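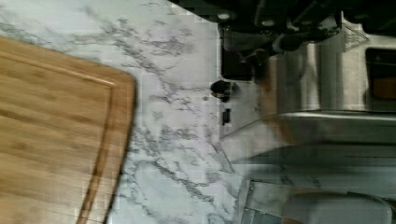 ## 4. Setting up your first sighting desk

Ovell sorts agency photos of well-known people into "sightings": one person, one outing, one set of clothes. Set the desk up before the May gala season. Trying to do it during the gala season has been attempted, and the support log from that week is long.

You need an editor login and a picture feed. The steps use Sondton as the feed; Jandow works the same way but calls everything a "parcel."

1. Open **Desks > New** and give the desk a name. Two desks can't share one, so "Royals" is probably taken.
2. Under **Feeds**, choose Sondton and paste in your key. Wait for the dot to turn green. Yellow means the key is fine and your contract isn't.
3. Set **Pull interval** to 15 minutes. Shorter intervals are allowed, and will bring you the same hat from 44 angles.
4. In **People**, add the names you cover. Enter accents as the person writes them. Hường Lã in our language team built the matching rules, and they will find "Hường" if a reader types "Huong," but they won't put back marks you left out.
5. Under **Wardrobe**, turn on **Repeat check**. Ovell compares each new outfit with earlier sightings on your desk and flags likely matches.
6. Press **Test desk**. A sample sighting opens with a headline reading "Actress Owns Coat." Delete it.

> **Note:** Repeat check only knows what your desk has seen. A new desk will believe every dress is being worn for the first time. Keep "first time ever" out of headlines until someone has checked the archive by hand.

> **Caution:** Don't turn on **Auto-publish** for sightings marked *Relationship*. Two people leaving by the same door is stored as a match. So are their drivers.

### 4.1 Caption limits

The short caption holds 176 characters and the long one 230. Anything over is cut at the last full word, which has a gift for landing on "married." Read the preview.

If a designer credit is missing, leave the field blank. Ovell prints nothing. Typing "unknown" creates a designer called Unknown, who was our third most worn label until Lucimara Brito cleaned out the database.

### 4.2 Moving a desk from Siqueira

Export from Siqueira as plain text, then choose **Desks > Import**. Names and dates come across. Star ratings for outfits don't, and there is no setting to bring them back.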